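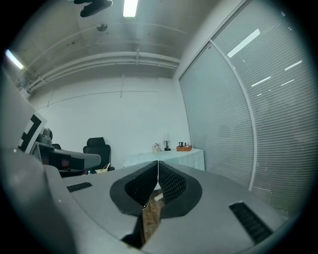 Issued by the Stollness Tenants' Network, June

Stollness renters are being asked to cheer a "fair rent pledge" from property manager Brotano. We'll hold off.

The pledge caps increases at six per cent for 12 months, but only on 34 of the flats it manages in Stirnasmont. Cleaning and parking fees aren't covered - and those rose 17 per cent last year.

Brotano says more homes will be added "in due course". We have asked for a date in writing and are yet to receive one.

Media enquiries: Network office, Dixit Street, Stollness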